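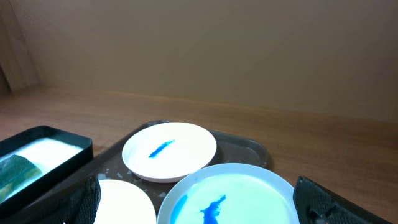
*Wrist camera view of the dark grey tray, with white dishes between the gripper fingers.*

## 4. Setting up the dish station

This section gets the Plestis arm ready for milk-and-colour work: picking up shallow dishes, moving them and putting them down without slopping the contents. It's one of the nicest jobs you can give the arm, and once the grip is right it's a real pleasure to watch!

You'll need the arm mounted and powered (section 2), the wrist camera plugged in (section 3), a flat table, a stack of dry dishes and plenty of kitchen roll.

### 4.1 Placing the tray

1. Press **Hold** on the handset and wait for the steady amber light.
2. Wipe the table and the underside of the tray. A crumb under one corner is enough to make liquid run to the side.
3. Set the tray down with its long edge facing the arm.
4. Lay a small spirit level on the tray, first lengthways and then across. Shim the table legs if it's off, not the tray.
5. Put dry dishes on the tray and check that the arm can reach each one from the handset. Move the tray now if it can't.

**Note:** Dishes may overlap a little at the rim, but always pick the top one first. The software doesn't know which is on top, so the order you teach is the order it follows.

### 4.2 Fitting and checking the fingers

1. With the arm still in **Hold**, slide each finger on to its carrier until the catch clicks.
2. Tug each one gently. There should be no play at all.
3. Clean the gripping faces with a damp cloth and let them dry. Milk leaves a film that you can't always see, and a finger that held beautifully on Friday will let a dish slide if the film has been left on.
4. Release **Hold** and choose **Tools > Fingers > Home**. The fingers close, touch and open again.
5. Set the opening to 36 mm for a rim pick. The full opening is 112 mm, and you'll hardly ever want it here.

**Caution:** Keep your hands off the tray while the fingers are homing. They close faster than you'd expect.

### 4.3 Teaching the first pick

Teach with a dry dish. Hsin-yi Liu, who wrote the original routine, still does this every single time, and so should you.

1. Jog the arm until the fingertips are either side of the near rim, pointing slightly inwards.
2. Lower in small steps. Stop when the tips are just clear of whatever the dish is resting on.
3. Save the point as **Approach**.
4. Close at the lowest force setting. Raise the force one step at a time until the dish lifts without tipping, then stop there - more force will only bend the rim.
5. Save the point as **Grip**, and run the pick slowly a few times. 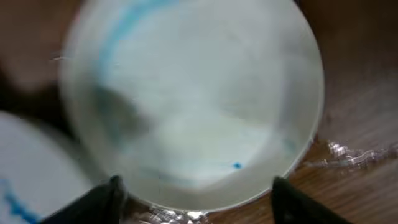 Once the dry run is steady, pour a shallow layer of milk into the dish and repeat the pick at the same slow speed. Watch the surface of the milk, which will show you a jerk in the motion long before the dish does. If it rocks, lower **Lift acceleration** and try again. Add the colour last, a drop at a time. Seeing the first streak travel across the table and arrive in one piece is brilliant!

### 4.4 Lighting for the wrist camera

White dishes glare easily. Aim for around 800 lux at the tray, from the side if you can manage it, and close any blind behind the arm. If a dish shows up as a plain bright disc in the preview, turn **Exposure** down until you can make out the rim. Pale blues are the first colours to wash out, so check with a weak mix as well as a strong one.

### 4.5 Looking after the station

- After each session, press **Hold**, take the fingers off and rinse them in warm water. Don't soak them.
- Wipe the camera window with a dry lens cloth. Never spray anything at the wrist.
- Replace the finger pads every 2000 picks, or sooner if the pattern has worn smooth.
- Re-teach **Grip** whenever you change pads or switch to a different make of dish.

**Caution:** If liquid gets into the wrist joint, switch off at the wall and leave the arm alone until it has been opened and dried (section 7.2).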